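Support > Kitchen and Utility > Drasberg 26 Waste Sorter > Set-up guide > Section 7

Search the guides Enter model or keyword Go

Section 7: Preparing the bins and the first week of use

Before you begin this section, the cabinet frame must be fixed to the wall and the door must open fully without touching the floor. If the door touches the floor, return to Section 4 and adjust the feet. Please do not adjust the hinges for this purpose.

You will need a soft cloth, mild dish soap, the roll of liners from the small carton, and the two labels from the plastic envelope. The small carton is packed inside the large bin. Many owners put the large bin aside and look for the carton in the wrong place.

7.1 Fitting the bins

1. Wash both bins with warm water and mild dish soap. Dry them completely, also under the rim.

2. Pull the carriage out until you hear it click. The carriage must stay in this position by itself.

3. Lower the large bin into the rear ring. The handle must point to the left side.

4. Lower the small bin into the front ring. It is for food waste only.

5. Push the carriage in slowly with one hand. If you feel resistance, stop and check that both handles are folded down.

CAUTION: Keep your fingers away from the side rails when the carriage is moving. Children should not operate the carriage in the first days, when the springs are still stiff.

7.2 Fitting a liner

1. Open one liner and put it in the bin with the seam toward the back.

2. Fold the top of the liner over the rim. The fold should be as wide as your thumb.

3. Press the air out from the bottom with your flat hand. An air pocket under the liner makes it slide down when the first heavy item falls in.

4. Close the rim ring over the fold. You should feel it catch on both sides.

Note: Liners of the Stanelell type fit the large bin but are too wide for the small one. If you have these at home already, please use them up in the large bin. Paper liners are also possible. Change a paper liner every second day, even if it is not full.

7.3 What goes where

The small bin takes vegetable peels, fruit, coffee grounds, tea leaves, bread and cooked leftovers without much liquid. Let soups and sauces drain in the sink first. The large bin takes everything that your town does not collect separately. The rules are different from town to town, so keep the list from your local collection service on the inside of the door, where we have left a clip for it.

Bring long items over the bin with the narrow end down, and release them only when the tip is over the opening.

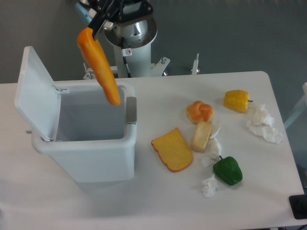 Reading time for this section: 7 minutes

Plastic items, such as toys, do not belong in the small bin, also when they have the shape of food. In homes with small children we recommend to look into the small bin before you tie the liner. A composting plant cannot process plastic, and a full load can be refused because of it.

Do not put in either bin:
- batteries or lamps
- hot ash or hot cooking fat
- paint, glue or solvents
- broken glass without wrapping

7.4 Setting the reminder

The reminder is the round dial on the inner side of the door. It works with a spring and needs no battery.

1. Turn the dial to the right until it stops.

2. Turn it back to the day of your collection. If your collection is on Wednesday, the red line must meet the letter W.

3. Press the center once. The dial makes a short ring in the evening before collection, at the hour when you pressed it. Please think about this before you press it late at night.

In very cold rooms the dial can be slow. This is normal and it corrects itself when the room is warmer.

7.5 Cleaning in the first week

A new carriage has a thin layer of oil on the rails. Some of this oil will come out on the floor of the cabinet. Wipe it with the soft cloth and do not use degreaser, because the rails need the rest of the oil.

Smell from the cabinet in the first week comes normally from the door seal. Leave the door open for one night. If there is still a smell after this, check that no waste has fallen between the rings.

The carbon filter (part 918) sits behind the grille at the top. Change it every June, or earlier if the filter feels damp. The longer filter (part 900) is for the Lūse cabinet and will not fit here, even when it is cut.

If a part is missing, write to Allolix Service with the number from the sticker under the carriage. Please do not send the bins back without first asking us.

Text of this section: Pankaj Dwivedi. Checked by Ruairi Menzies.

Related guides
Section 4: Leveling the feet
Section 8: Replacing the carriage springs
Lūse cabinet: Changing the filter
Liner sizes for all Drasberg models
How to remove the door for painting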